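Zolent Open Day: Questions We Keep Getting

When is it?
August 23, 2023, doors at the Alum building. Last entry is when Gleice Teixeira gets tired of holding the door.

Will I see a robot do anything useful?
Depends on your idea of useful. You will see an arm go after a marker, many times. Boyang Mao runs that station and will tell you when a try has failed, if you ask him directly.

The flyer says 1000 successful grasps. Is that true?
In simulation, yes. The rendered marker never rolls off the table because a visitor leaned on it. On the real bench the count was 86 out of 100, and I would ask which 100.

Is the simulator part of the tour?
Yes, on the big screen, with the view from close to the gripper. It looks cleaner than the bench does – keep that in mind before you clap.

Can my kids drive the arm?
No. Hongmei Yu has a keyboard demo they can use instead, in the simulator only.

How long does it take?
The tour is 55 minutes. The sales talk at the end is optional, whatever the schedule implies.

Who do I complain to?
Heiðrún Bergmann, at the front desk. She does write it down.

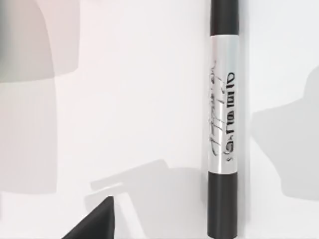

Is there parking?
Street only.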